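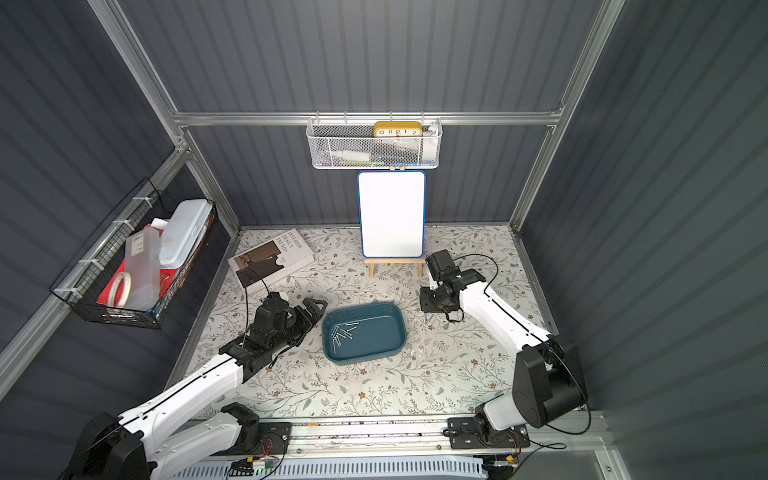
Teal sorting tray on the patterned mat, with the small whiteboard and easel behind it.

Venport adds shallow tray to Munstead small-parts range
Aug 23, 2025

Venport has extended its Munstead range of workbench storage with a shallow plastic tray for loose fasteners. The tray is molded in one piece with rounded corners and a raised rim, and is intended for sorting, counting and short-term holding of screws, nails and similar hardware during assembly or repair.

The product is sold singly and in cartons of 12. A first production run of 1,000 trays was completed in May at the company's Carno plant. The tray carries no dividers – users who need separate compartments can add the Hailu insert set, which contains 7 removable cups and is sold separately. 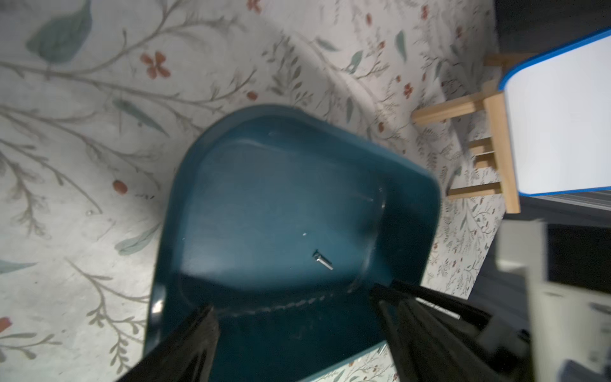
Can the tray be used for parts that still have oil on them?
Light machine oil does not affect the plastic. The tray should be wiped out with a dry cloth after use and washed by hand in water no warmer than 60 °C.

The rim is raised on all sides, so that small parts can be pushed against it and picked up by the head or shank. The interior is kept shallow to allow access from a low angle. Venport recommends placing the tray on a mat or other soft surface when it is used on a smooth bench, and emptying it before it is moved.
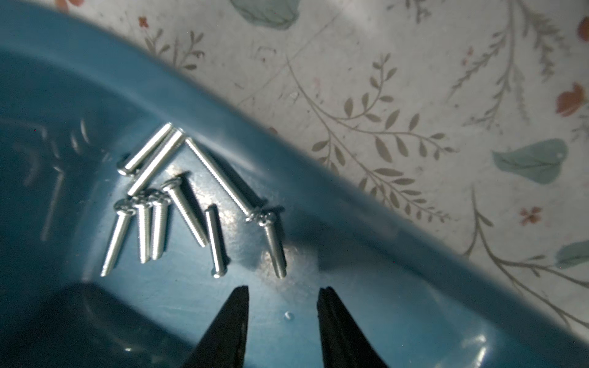 Pan head machine screws grouped on the tray floor.

The tray and the Hailu insert set are available now through existing Munstead stockists. Data sheets and carton dimensions can be requested from the Venport trade desk.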